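Folding Table and Laundry Sorting: Frequently Asked Questions

April 2019
By Asuka Furukawa

Print this page | E-mail this page

These answers cover the shared laundry room at Stimville and the sorting and folding of small loads on the table. Machine faults and payment questions are handled on the Rondonuwu service page.

What counts as a small load?

Anything that fits in one basket without rising above the rim. Fabric stacked above the rim slides off when the basket is lifted by one handle, and the pieces at the bottom crease under the weight. Split larger loads before leaving the dryer area.

Which basket should I use?

A rigid plastic basket with perforated sides and two handles. Perforations let residual moisture out. Solid tubs hold it in, and a load left in one overnight will smell by morning. The Grirero baskets on the lower shelf are suitable. Soft bags are acceptable for carrying but collapse on the table and are difficult to sort from.

Where on the table does the basket go?

In a back corner. Either corner works, but keep to the same one for the whole load. The front half of the surface is then free for folding, and sleeves and hems do not catch on the handles. The basket may be turned at an angle if that makes it easier to reach into.

Do I sort before washing or after?

Both, for different purposes. Sort by color and temperature before washing. Sort by item type after drying. The first sort prevents dye transfer. The second determines folding order and has no effect on the fabric.

How should colors be separated?

Use these groups:

Whites and very pale solids.
Beige, cream, light gray and pale blue.
Reds, pinks and oranges.
Dark blue, purple, brown and black.

Strong reds and dark purples release the most dye and should go through their first few washes alone. After that they can join their group. A beige item washed with a new red one will usually come out pink, and the change is difficult to reverse. Once everything is fully dry, colors can share a basket. Dye moves in water, and dry cotton resting on dry cotton is not a concern.

How do I test whether an item still bleeds?

Wet a hidden section of the seam, press it between two layers of white cloth for 10 minutes, and check the cloth. Any tint means the item is washed separately. Repeat the test after the next wash. An item that still marks the cloth after 4 washes should be treated as a permanent bleeder and labeled on the inside hem.

What about printed fabric?

Turn it inside out before washing and before drying. Prints with large solid figures or shapes are the most easily damaged, as the ink layer cracks where the fabric bends sharply. Fold printed pieces loosely, with the fold lines outside the main motif where the size allows. Do not iron directly on a print. Iron from the reverse, or place a plain cloth over it.

Children's prints fade at different rates by color. Orange and yellow go first in most of the fabric we see, followed by light blue backgrounds. Line drying in direct sun speeds this up. Dry them in shade.

Can I leave unfolded items on the table?

For the duration of your own session, yes. Unfolded pieces belong near the back edge. When you finish, everything goes into the basket or off the table. Items left after closing are moved to the shelf marked HOLD and kept for 9 days.

What is the correct folding order?

Large flat pieces first, then garments, then small items. Take the large pieces while the table is still clear. If the large pieces are at the bottom of the basket, empty it onto the back of the table and start from there. Digging for them creases everything above.

For a plain cloth with no print:

1. Lay it flat and smooth from the center outward.
2. Fold in half along the long side and match the corners.
3. Fold in half again.
4. Fold in thirds toward you and turn the open edge under.

For shirts, fold the sides to the back first, then the sleeves, then the hem up to the collar in two steps. For fitted sheets, see the Nandetti sheet notes pinned beside the door. They are longer than this page and there is no short version.

Do folded items go on top of or under unfolded ones?

On top. A folded cloth holds its shape on a crumpled layer for the short trip back to the apartment. A crumpled layer placed on top of a folded one transfers its creases downward. If most of the load is folded, make two trips.

My items are creased straight out of the dryer. What went wrong?

The drum was overfilled or the load sat after the cycle ended. Fill the drum to 50 percent for cotton and less for synthetics. Remove the load when the cycle stops and shake each piece once before it goes into the basket. Creases already set can be relaxed with a damp cloth and ten more minutes of low heat — check the care label before doing this with anything printed.

What is the whiteboard for?

Short notes to the next user: lint filter changed, basket needed back, left sock found. It is a small board with rounded corners and may be laid on the table or leaned against the wall. Use dry-erase marker only. The thin markers write more clearly at this size but run out quickly, and the reddish-brown ones leave a faint stain if the writing stays up longer than a week. Remove stains with a drop of dish soap on a damp cloth and wipe dry.

Messages unrelated to laundry are permitted. Please leave the lower half free for notices.

Does the board have to be moved before folding?

Yes, if a piece is larger than the clear part of the table. Marker transfers to fabric on contact. On cotton it generally washes out if treated the same day with rubbing alcohol, blotted from behind. On synthetics the result varies. Keep pale fabric away from the written side in all cases.

What does a table look like midway through a sort?

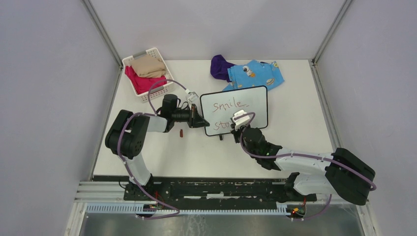

Basket in the back left corner, remaining fabrics along the back, whiteboard in front of them.

The beige cloth is folded and lies over the red-pink one, in line with the answer on stacking. The blue space print is only loosely folded and would be laid flat next, after the whiteboard has been shifted clear of it. The dark purple cloth is bunched and can wait.

How is the table cleaned?

Wipe the white surface with a damp microfiber cloth and let it dry before putting fabric on it. Do not use bleach sprays. Residue is invisible on white and leaves pale spots on dark fabric, often not noticed until the next wash. The grooved metal edging collects lint and should be brushed out with a dry brush. A full clean was done in January and the next will be posted on the door.

How are the baskets cleaned?

Rinse in warm water with a little detergent, then stand the basket upside down. Lint gathers in the small openings on the inside. Use an old toothbrush. Check the handles for rough edges while the basket is inverted, as a burr on the rim will pull threads from knitwear. A damaged basket should be taken off the shelf and reported.

Can I use my own basket?

Yes. Put your apartment number on it. Unmarked baskets are assumed to belong to the room and will be used by others.

Is there an iron?

One, in the cabinet under the window, with a folding board. Do not iron on the table. The surface is not rated for heat.

Who do I contact about a missing item?

Check the HOLD shelf first, then the drum and the gap behind the dryer. If it is still missing, leave a description with the front office, including color, size and any print.

Print this page | E-mail this page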